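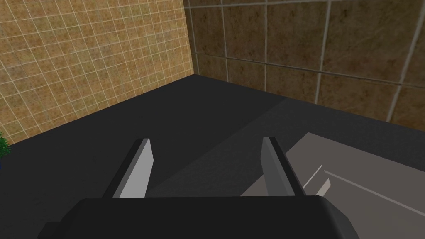 Good practice with the Tremura kitchen arm begins before anything is picked up, and we do ask you to read this part even if you've used one of our arms for years. Start every session with the gripper open and nothing between the fingers, over a clear bit of countertop, and look along both fingers to see that they stand evenly apart.

Home | Manuals | Tremura | Safety Rules

Section 228: Gripping Tall Objects

1. Set the grip limit to 50 in the Balogh menu – it's a gentle setting, and a good one to learn on.

Note: Rule sheet 3525 lists the other limits.

2. Close the fingers on both sides of the object, low down, and stop there for a moment before you lift.

CAUTION: Keep your own hands well back while the fingers close, please, however slow they look! 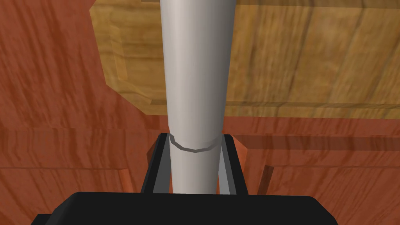 3. Lift straight up a little way, then pause and check the grip again before going any farther.

Print this page | E-mail this page
Shares: 2587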